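Category: Members' List / Screenings and Home Releases

Subject: Re: Zurnodau restoration, disc edition and July screening
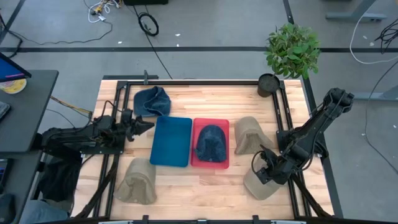 Knit beanies and tan bucket hats, with the blue and red trays.

Dear members,

The programming office has received several inquiries following the message quoted below, and we are replying to the full list so that everyone has the same information.

The restored edition of Zurnodau will be released on disc by Ploken in July. The pressing is limited to 3,000 copies. Ploken has confirmed that there will be no second pressing under the present license, which covers home release in this territory only. Members who wish to order through the society should do so by replying to the office address. Orders placed directly with Ploken do not carry the member discount and cannot be transferred to our account afterward.

The set contains 2 discs. The first holds the restored theatrical version, with the original mono track and newly prepared English subtitles. The second holds the longer television version, which has not been restored and is presented from the broadcast tape. We ask members to bear this difference in mind when ordering. The picture on the second disc is soft throughout, and the sound drops in level during the ferry sequence. Ploken considered omitting it and decided, with our support, to include it.

With regard to the audio commentary, we must correct our earlier notice. The commentary was recorded for the theatrical version and appears on the first disc only. The interview with the film's editor, which was announced as a video feature, will be supplied as audio over still photographs. It runs to its full length.

The society will show the restored version at the Zimholm at 7:30 p.m. on the opening evening of the July program. Doors open at 7:00 p.m. Seating is unreserved. Membership cards must be shown at the desk, and each member may bring one guest at the reduced rate. The film will be preceded by the short subject Ebrahimi, presented without subtitles, as it contains no dialogue.

On the question of running order raised below, the office has reviewed the matter and the short will remain before the feature. The Zimholm requires the auditorium to be cleared by 11 p.m., and placing the short last would leave no time for discussion.

Replies concerning orders should be sent to the office and not to the list.

Programming Office

> Dear Programming Office,
>
> Thank you for the notice about Zurnodau. I have three questions which may be of interest to others.
>
> First, is the figure of 3,000 for this territory alone, or does it include copies sold abroad? Second, will the television version have the same subtitles as the theatrical one? I recall that the old tape left the songs untranslated. Third, could the short be shown after the feature? At the spring program many people arrived late and missed the first film entirely.
>
> I would also be glad to know if the booklet essay is new or reprinted from the earlier release.
>
> With regards,
> A member since the Zimholm's first season

P.S. The figure refers to all copies, wherever sold. Subtitles on the television version do include the songs. The booklet essay is new.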